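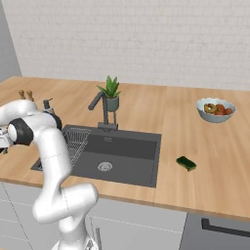
Arbeitsplatte hellbraun, Ziegelwand gebrochen weiß, dünne Fugen (Rendering)

Werkstattbuch, 11. Januar 2023

Heute endlich wieder ein ganzer Tag für die Kalkfarben, und was für einer! Die Probetafeln aus dem November sind durchgetrocknet, ich habe sie alle ans Nordfenster gestellt und konnte mich eine halbe Stunde lang nicht losreißen. Im trüben Licht sieht man erst, wie verschieden die Weißtöne sind. Der Ansatz mit dem Sumpfkalk von Durnel hat einen warmen Schimmer, der mit der Dispersionsfarbe daneben überhaupt nicht zu vergleichen ist.

Ansatz 14 noch einmal gemischt, diesmal dünner: erst den Sumpfkalk mit wenig Wasser glatt gerührt, dann nach und nach verlängert, bis er wie Magermilch vom Quast läuft. Dazu 50 Gramm Umbra, am Vorabend eingesumpft. Durchs feine Sieb gegossen, im Sieb blieb fast nichts hängen. Beim letzten Mal hatte ich das Pigment trocken eingestreut und bekam lauter braune Schlieren, das also bitte nie wieder (Cor, du auch nicht).

Fünf Anstriche auf dem Ziegelmuster geplant, drei sind drauf. Vorgenässt mit der Sprühflasche, zweimal, weil die Steine von Barredo saugen wie verrückt. Nach dem ersten Anstrich war ich wie immer erschrocken, alles glasig und fleckig, man sieht jeden Stein durch. Nach dem zweiten zog es schon schön zu, und der dritte steht jetzt matt und dicht auf der Fläche. In den Lagerfugen sammelt sich noch etwas zu viel, dort den Quast besser trocken nachziehen. Die Kanten der Steine bleiben scharf, genau so wollte ich es haben!

Virgilio Policarpio hat am Nachmittag die Wischprobe gemacht, mit dem schwarzen Lappen. Tafel A kreidet deutlich, Tafel B mit dem Schuss Leinölfirnis fast gar nicht. Dafür ist B eine Spur gelblicher. Er findet das störend, mir gefällt es sehr, vor allem neben Holz. Wir lassen beide stehen und schauen in zwei Wochen noch einmal drauf.

Für die Küche in Plovport heißt das vorläufig: Wandfläche mit Ansatz 14, hinter der Spüle die Variante mit Firnis. Cor Hoekstra fragt, ob man dort zusätzlich seifen soll. Ich würde es probieren, aber erst auf einer eigenen Tafel und mit der Olivenölseife, die noch im Regal bei den Quasten steht.

Offen:
Anstriche vier und fünf, jeweils einen Tag Abstand
Tafel C für die Seife vorbereiten, Ziegel vorher abbürsten
Skeris wegen Umbra anrufen, die Dose reicht nur noch für einen Ansatz
den großen Quast auswaschen - der lag gestern wieder im Eimer

Abends noch schnell einen Rest auf ein Stück Lehmputz gestrichen, reine Neugier. Haftet besser als gedacht, morgen früh mit dem Fingernagel prüfen.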